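Sirnerow Releases Dokside 2.1 Planning Software for Two-Arm Work in Simulation
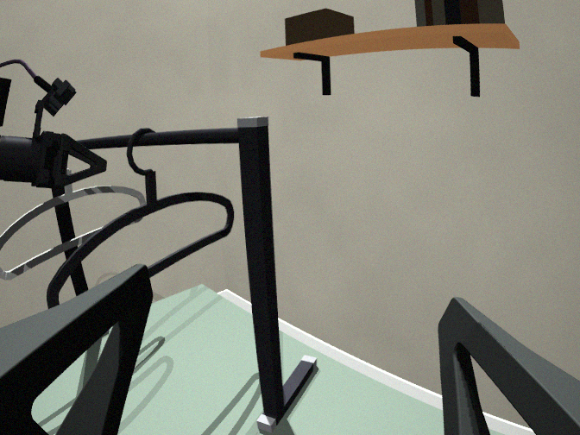
URKITZ, 14th August — Sirnerow today released version 2.1 of Dokside, its motion planning software for two-arm robots. The release adds a planner for thin, open objects such as clothes hangers, which earlier versions treated as solid blocks.

Dokside 2.1 stores each object as a closed loop with its own inner space. The planner can then route a gripper finger through the opening, or keep both arms clear of it while a hook is lifted off a rail. Collision checks between the two arms now run in the same pass as checks against racks, shelves and walls.

The update includes 59 household test setups, 21 of them new, and a batch tool that runs up to 1,000 trials per setup with changed lighting and object positions. Logs can be replayed from any wrist camera.

"Hooks and loops made up most of our open bug reports in February," said Hooman Shirazi, planning lead at Sirnerow. "The old model closed the hole — every path through it was rejected."

Version 2.1 closes 233 tracked issues. Scene files made with 2.0 load without changes. Users of the Sawatzky controller bridge must update it before installing.

Dokside 2.1 is available now to current license holders.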